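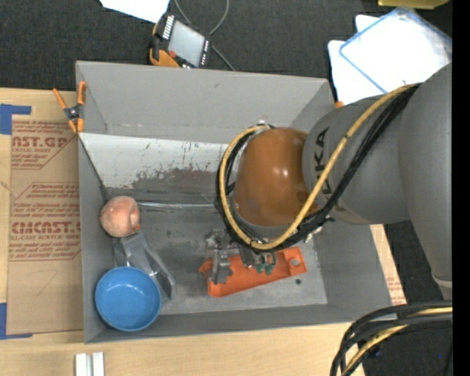

Bin picking with a secondhand KUKA, cable routing and clamp questions

Posted in: Home & Shared Shop Builds

flundton_mike
Hi all, long time reader, second post ever I think. I rent bench space at a shared shop and a few months back four of us went in on a used KUKA arm from a plant that was closing a line. It has eaten every Thursday evening I own and I love it.

The goal is pretty modest. Mixed stuff goes in a gray bin, the arm reaches in and picks things out one at a time, and puts them in another bin. No conveyor, no speed target. I want it to grab things it has never been measured for, which means bowls, plastic bits, squishy things, whatever people leave lying around the shop. So far I've logged 577 pick attempts and I'm writing down every one in a spreadsheet like a crazy person.

Where I'm stuck:

1. Cables. Everything for the gripper comes down the outside of the arm, black bundle plus the yellow one, tied together, and then loops under the last joint and back up. I left the loop big so the wrist can turn. It hangs right over the bin and I'm nervous about it every time the arm goes deep.

2. The bin moves. I've got a spring clamp on the edge and it helps until a finger touches a wall.

3. Flat parts. The bowl is easy. The orange-red plastic piece with the hole in one end is driving me nuts when it's lying down on the floor of the bin.

Any advice welcome, be gentle, I do HVAC for a living.

torquewrench_dee
Oh this is fun! Congrats on the arm. I'm jealous of anybody whose shop has the floor for it.

Your loop would bother me too. I'd bring it in tighter and add one more tie point above the joint so the slack sits on the upper link where it can't go fishing in your bin. Run the wrist through its whole range by hand in slow mode with the cable loose first, mark where it goes tight with tape, and then tie it an inch past that.

yoshida_fan_88
Disagree with Dee, sorry Dee. A big lazy loop is ugly but it lasts. I tightened mine up on a smaller arm because it looked messy, and I broke a conductor inside the jacket where you can't see it. Spent two weekends thinking it was software. Signal would drop only when joint 5 was past a certain angle. If the loop clears the bin walls, leave it alone and limit how far the wrist can rotate.

torquewrench_dee
I didn't say guitar string tight! I said tighter. There's a lot of room between those. And limiting the wrist means he loses half his approach angles in the corners, where stuff always ends up.

yoshida_fan_88
Fair on the corners. I still say buy proper high-flex cable before you change the routing. What's in that yellow jacket, do you know?

flundton_mike
The yellow one came with the arm and I have no clue about its flex rating, there's printing on it but it's rubbed off in places. I'll try to read it with a flashlight next time I'm in.

Dee, I like the tape idea, I'm going to do that Thursday before I change anything.

Arlo Hutchins
Moderator here, but this is just me talking as a guy who has built three of these things. Forget the cables for a minute, your real problem is number 2. One spring clamp is for holding down a tablecloth at a picnic. Every time that bin shifts a quarter inch your whole calibration is off by a quarter inch and then you blame the camera or the gripper or your code.

Screw two cleats to the table on each side so the bin drops between them. It takes an hour. Then keep a clamp on top if it makes you feel better.

flundton_mike
It's the shop's table, that's the thing. We're not supposed to put holes in it. I could screw cleats to a sheet of plywood and clamp the plywood down hard?

Arlo Hutchins
Yep, do that. Big sheet, real C-clamps, four corners.

helteo_nights
Or use the acrylic! I see you've got cast acrylic next to the bin with the paper still on. If it's thick enough you could cut a window in it the shape of the bin bottom and it would locate it perfectly. We did one like that at our space, cut on the laser, and the bin drops in the same spot every time.

Arlo Hutchins
Acrylic cracks. First time he drives a finger into the wall with some force behind it he'll have a corner split right across. Plywood is cheap and it forgives you.

helteo_nights
Ours has been going since March with no cracks. You have to radius the inside corners, people leave them square and then complain about acrylic.

Arlo Hutchins
OK, with radiused corners I'd give it a year. I'd still use plywood.

vitmont_garage
Can I ask about the floor of that bin? It looks pretty scratched up, and one end has lost most of its paint. Mike, are you hitting bottom on purpose?

Asking because I had the same flat part problem and what fixed it for me was letting the fingers touch the floor very lightly and then close. You need some give somewhere though. I put a little sprung slide above my gripper, 11 mm of travel, and the picks on flat stuff got so much better I thought I had a bug in my logging.

flundton_mike
Not on purpose, no! Well, the first few weeks were kind of on purpose. I was setting the floor height by going down until I heard it. Don't do that. Now I stop short of the floor, and I guess that explains why the fingers ride up over the edge of the orange piece and close on nothing.

Is your slide something you bought or made?

vitmont_garage
Made. Two short linear rails off an old printer, two springs, and a plate. I'll dig out the drawing and post it. Warning that it adds height to the gripper so you'll have to redo your tool point.

yoshida_fan_88
Also that part has a raised rim and a hole in the wide end. Don't go at it from the outside. Put one finger inside the rim and one outside and pinch the wall. You don't have to touch the floor at all.

flundton_mike
Huh. I've been treating everything as a solid lump. Grab the two outside edges across the narrow way, that's my whole strategy. Pinching the rim would need the vision side to know there's a rim, and right now my vision side is pretty dumb.

yoshida_fan_88
Are you using depth or just color?

flundton_mike
Depth mostly. It does fine on the bowl and the pink thing. The clear gray plastic it just doesn't see. There's a hole in the point cloud where it should be, so the arm acts like that part of the bin is empty and I get a crash stop.

torquewrench_dee
Clear plastic is everybody's enemy. Dust it with dry shampoo while you're developing, I'm serious, it shows up great. Wipes off after.

helteo_nights
Dry shampoo is cheating though? The whole idea was picking things it's never seen.

torquewrench_dee
It's for sorting out which problem is which. If he can pick it when it's dusted, then the gripper is fine and the seeing is what's broken. Then you stop dusting.

helteo_nights
Ok yeah, that makes sense. I'd add color in too. The edges on clear stuff catch the light, so even a bad color camera will see something there.

Arlo Hutchins
What are you getting overall, Mike? You said you're logging everything.

flundton_mike
Overall is kind of embarrassing but here goes. On the bowl by itself I'm good nearly every time. On the flat orange piece I did a run of 40 tries last week and got nine. I haven't run the clear plastic enough to have a number, because of the crash stops.

Arlo Hutchins
Nine out of 40 with a sliding bin and rigid fingers is not bad at all! Fix the bin, run the same 40 again before you touch anything else. One change at a time. I logged 1,807 picks on my second build and half of them were worthless because I kept changing two things between runs and couldn't tell which one did it.

vitmont_garage
Second that. Bin, then slide, then cables, then vision.

yoshida_fan_88
Cables before slide. If he breaks a wire in the middle of his test runs he'll be back here asking why his numbers dropped.

flundton_mike
You guys are great. Plan is plywood and cleats this week, the same 40 tries on the orange piece, and I'll post the result even if it's worse. I'm also going to read that yellow cable. Vitmont, no rush on the drawing but I would really like to see it.

vitmont_garage
Found it, it's on graph paper and has coffee on it. Will scan tomorrow.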